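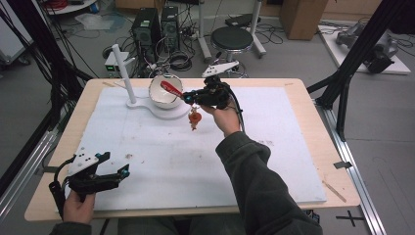
저는 주방에서 제일 자주 꺼내는 그릇이 속 깊은 흰색 도자기 볼이에요. 계란도 풀고 양념장도 섞고, 급할 때는 거기다 그냥 시리얼도 말아 먹고요. 그런데 흰 그릇은 숟가락을 뭘 쓰느냐에 따라 수명이 꽤 달라지더라고요. 빨간 숟가락을 흰 볼에 담가 놓으면 눈에 확 띄어서 작업하다가 숟가락 찾느라 헤맬 일이 없어요. 볼을 둥글게 받쳐 주는 흰 플라스틱 받침도 저는 강력 추천! 한쪽에 기둥이 높게 서 있는 모양이면 설거지하고 나서 어디다 뒀는지도 금방 보이고요. 밑에는 하얀 폼보드를 큼직하게 한 장 깔아 두면 상판에 흠집 날 걱정이 줄어요. 쓰다 보면 거뭇거뭇한 얼룩이 좀 생기지만 저는 그러려니 하고 계속 씁니다.

폼보드 얘기가 나왔으니 조금 더 할게요. 문구점에서 파는 것 중에 두께가 있는 걸로 사세요. 얇은 건 금방 휘어요(저는 처음에 얇은 걸 샀다가 일주일 만에 버렸어요 ㅠㅠ). 크기는 식탁보다 살짝 작게 자르는 게 좋아요. 식탁 끝까지 꽉 채우면 팔꿈치에 자꾸 걸려서 밀리거든요. 자를 때는 칼을 한 번에 깊게 넣지 말고 같은 줄을 여러 번 가볍게 그어 주세요. 움직이는 게 싫으면 귀퉁이 밑에 미끄럼 방지 패드를 작게 잘라 붙이면 돼요.

얼룩은 그날그날 닦는 게 제일 편해요. 물기 꼭 짠 행주에 주방세제를 한 방울만 묻혀서 살살 문지르고 마른 수건으로 바로 눌러 주세요. 박박 문지르면 겉면 종이가 일어나서 보기 싫어져요. 카레나 고춧가루 쓰는 날은 저는 아예 위에 신문지를 한 겹 덮고 시작해요. 폼보드는 열에 약하니까 뜨거운 냄비는 절대 올리지 마시고요!

도자기 볼에 회색 줄이 가 있으면 깨진 줄 알고 놀라는 분들이 계신데, 금속 숟가락 자국일 때가 많아요. 베이킹소다에 물을 조금 섞어 되직하게 만든 다음 손가락으로 문질러 보세요. 저희 집에 자주 오는 Josée Bélanger 언니가 알려 준 방법인데 그날 저녁에 볼 2개를 닦아 보고 둘 다 계속 쓰고 있어요. 표면이 살짝 오톨도톨한 그릇은 틈에 가루가 끼니까 마지막에 부드러운 솔로 한 번 더 헹구시고요.

받침은 볼을 사기 전에 미리 재 보는 게 좋아요. 저는 Perron에서 받침부터 덜컥 샀다가 집에 있는 볼이 전부 커서 안 들어가는 바람에 9월까지 찬장에 처박아 뒀어요. 볼 바닥 지름을 재서 휴대폰에 적어 두면 매장에서 고민할 일이 없답니다. 넣어 보고 흔들흔들하면 안쪽에 실리콘 테이프를 짧게 잘라 두 군데만 붙여 보세요. 꽤 단단히 잡아 줘요.

다음에는 나무 주걱에 밴 냄새 빼는 얘기를 써 볼게요. 식초로 하는 방법이랑 쌀뜨물로 하는 방법을 둘 다 해 보는 중이에요.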